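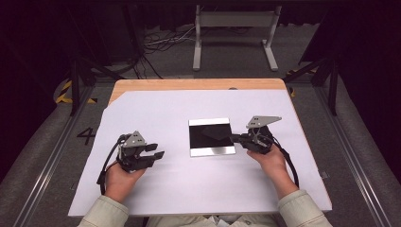 Kibet Mollel wanted to know whether anyone really needs a tray with a rim, given that a perfectly good dinner plate has one too. It's a fair point, and we've thought about it longer than we'd like to admit. A dinner plate is round, though, and it slides. Small flat parts gather in the dip in the middle and refuse to be picked up. The Orken has corners, and you can push things into them.

## Orken square sorting tray

A bright silver frame with a brushed finish, and a square black insert inside it. We sell it to people who mend things at tables where other people would like to eat.

**Finish:** brushed metal frame, black insert
**Item number:** 483
**In the box:** frame, insert, one folded care card
**Ships from:** the Tarawneh warehouse, usually within 15 days

### About the black

Black suits pale parts, bright screws, white buttons and most jewelry. It does dark parts no favors at all. Put a thin matte black piece on it and you may spend a while admiring your new insert before you spot the piece. For dark work, order the cream insert (item 221) and swap them over. They lift out with a fingernail.

### Under the tray

Cover the table first. A big sheet of plain white paper is fine, and it can hang over the sides a little. Anything that jumps the rim will show up better on paper than on wood grain -- and you can write on the paper, which your table may resent. We sell rolls. So does everybody else, and theirs cost less.

### Care

Wipe the frame along the brushing. Going across it leaves marks that only you will notice, every day. The insert can be rinsed in cool water and left flat to dry. Keep both out of the dishwasher.

### Returns

You have 77 days. Please check the insert for your own parts before sending it back. Dalal Sfeir opens the returns and has a jar of watch screws she never asked for -- write to her at the Tarawneh counter if one of them might be yours.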